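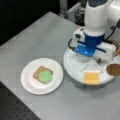 Pre-drive check on my old convertible, June 2021, done after it sat in the shed since December. I go through the list before breakfast, so my toast and lettuce had to wait on its plate. Mileage at start 2,233 since the engine rebuild.

Tires: OK. All four set to 30 psi. Spare is old, so I'm buying one this month!

Brake fluid: OK, topped up a hair.

Brake hoses: FAIL, left front. Tiny cracks near the fitting (I flexed it and there they were). Car stays put until it's changed.

Battery: OK. Clamps cleaned, strap tight.

Fuel lines: OK, but one clip is rusty and I don't love it.

Lights: right rear signal blinks fast. Bad ground again, I bet.

Top frame and latches: OK. Squeaks like crazy.

Wood dash trim: secure, no loose screws. I want to revarnish it, maybe in a warm caramel shade with a bit of gloss like this board.

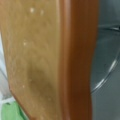
Aba Antwi wrote back that I should change both front hoses while I'm in there, and bleed all four corners after. Fair enough, the right one is just as old. Ordered the pair.

Next full check at 1,000 miles from now, or sooner if that signal keeps acting up.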